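Keeping a kitchen floor and worktop clean when you cook every day

I moved into my flat in Trirnbridge six years ago, and the kitchen was the room I was most afraid of. The family before us fried a lot. There was a yellow film on the tops of the cupboards, and my sponge only moved it from one place to another. I have collected these tips slowly, some from my mother and some from my own mistakes.

Grease on top of the cupboards

Do not begin with water. Put a little cooking oil on a kitchen paper and rub the old grease in small circles. It becomes soft after a minute or two. Wipe it away with a dry paper, then wash with warm water and washing-up liquid. When the surface is dry, lay old newspaper on it. In November I change the newspaper, and that is all the cleaning this place gets for the whole year.

Please try first in a corner if your cupboards are painted. On mine the paint was old and a small piece came off.

The washing-up cloth

A cloth that smells is finished for dishes, but it can still do the floor. I boil mine in an old pan for ten minutes with a spoon of washing soda, and I hang them over the tap, open, never folded. Wash them at 60 degrees if you prefer the machine. Fabric softener makes a cloth slide over the water and leave it behind, so leave it out.

I keep two colours. Blue is for the table and the worktop, and grey is for everything under the height of my knee. My husband needed one year to learn this.

Limescale around the tap

We have hard water here. Take a strip of kitchen paper, make it wet with white vinegar and wrap it around the foot of the tap. Go and drink a coffee. After half an hour the white ring comes off with an old toothbrush. Rinse very well and dry it. Vinegar must not go on marble or other limestone, it eats the shine, and it must never meet bleach.
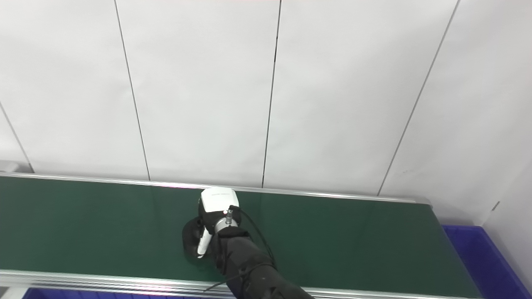
Lemlem Assefa wrote to me that half an hour was too long for her tap, which had a dull patch afterwards, and that she now uses lemon juice for five minutes and repeats it if she must. I think she is right for taps with a thin coating. Mine is a simple steel one from Badonik and it has survived everything. If you don't know what you have, take the short time.

Crumbs in the drawer

The cutlery drawer is a mystery to me, because it is closed nearly the whole day and still it is full of crumbs. I take out the tray, turn it over above the sink and knock on it. For the corners of the drawer, a dry pastry brush is better than a cloth. A damp cloth makes a paste from the flour and then you have more work.

If the drawer sticks, rub the end of a white candle along the wooden runners. For metal runners candle wax is no good, it collects dust. There I only brush them clean.

Burnt milk in a pan

Cover the burnt part with cold water, add two spoons of bicarbonate of soda and bring it slowly to the boil. Turn off the heat and let it stand until the evening. In the morning, if you are like me. Most of it lifts with a wooden spoon. A metal scourer will clean it faster, but the next milk will burn in the scratches.

The floor behind the cooker

I pull the cooker out twice in a year. Switch it off at the wall first, and if it is gas, look how long the hose is before you pull, or ask a fitter. Put a piece of old carpet under the front feet with the soft side down, and it will slide without marking the floor. The last time I found a wooden spoon, a lot of dry rice and the lid of my small Grukon pot, which I had already replaced.

Onion smell on the chopping board

Coarse salt and half a lemon. Rub, wait a few minutes, rinse with cold water and stand the board on its edge to dry. If you lay it flat, the underside stays wet and the wood bends. Once in a while I rub mine with a food-safe mineral oil and leave it overnight. I have one board only for onions and garlic, with a cut in the handle so I can feel which one it is.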